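Magnesium and your evening meal

Magnesium helps muscles relax after they contract, and it plays a part in how the body handles blood sugar and blood pressure. Many adults get less of it from food than they need, mostly because white bread and packaged meals have lost much of what the whole grain had.

Readers in Hatton wrote in after our October issue to ask whether they should take a pill. For most people, food is the place to start. Pumpkin seeds, black beans, spinach and plain oats are all good sources, and none of them costs much.

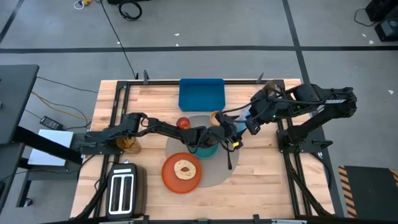 An apple and a teal bowl on the table.

Five easy changes will cover a lot of ground:

1. Swap white rice for brown at dinner.

2. Stir a spoonful of pumpkin seeds into yogurt or oatmeal. 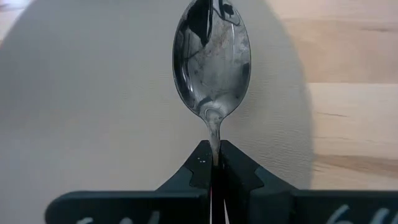
3. Add a handful of spinach to soup just before serving.

4. Use black beans in place of half the ground beef in chili.

5. Snack on almonds in the afternoon – unsalted if you watch your sodium.

If you do take a supplement, read the label for the amount of elemental magnesium per serving. Large doses can cause loose stools, and people with kidney disease should talk to a doctor first. Magnesium can also get in the way of some antibiotics and thyroid pills, so ask the pharmacist how far apart to take them. 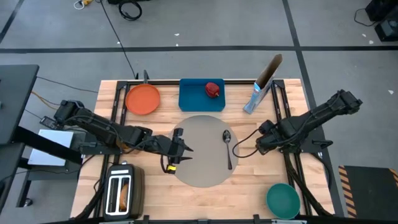 A metal spoon on a round mat.

The Hendura recipe booklet has 99 dinners built around beans, greens and whole grains. Copies are at the Pilkington front desk, or write to Box 844 and we will mail one. The next food talk is in Room 204 at 6:30 p.m.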